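Materials and Their Afterlives
Handout 3: Rust, paint and other disappointments

Reading for this session: the Stunlow course pack, pages 11 to 28. The chapter on Zavholm harbour is optional, which I realise means unread.

Last time we left iron sitting in damp air, which is where most of it ends up. Rust needs iron, water and oxygen, and the British Isles supply two of these free of charge. Salt speeds things along. Hence Zavholm, where the railings were repainted every February for 30 years and looked dreadful every March.

Paint works by keeping the water out. It does this well until somebody scratches it, and somebody always does. Look first at seams, folds and drilled holes: coatings go on thinly at an edge, and water likes to sit in a join. The middle of a flat panel is usually the last place to worry about, so naturally it is where most inspectors point the torch. 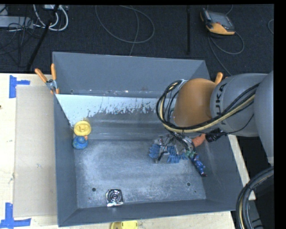
Fig. 1. Metal bin with a worn coating. Note the flecks of rust along the back seam.

Zinc is the other approach. It corrodes in place of the steel, and goes on doing so around a small scratch, which is more loyalty than paint has ever shown. The catch is that the zinc gets used up. The Sokol footbridge report (course pack, page 28) treats this as a shocking discovery. Please do not do the same in your essays.

A word on vocabulary. "Patina" is what we call corrosion when we are selling something. "Weathered" is the same with a higher price. Stustum Museum uses "stable surface", by which it means that the object has stopped getting worse while being watched.

For next time: find a metal object kept outdoors and write one side on where it has failed and why there. Bicycles are allowed. Your landlord's gutters are also allowed, but leave out the correspondence.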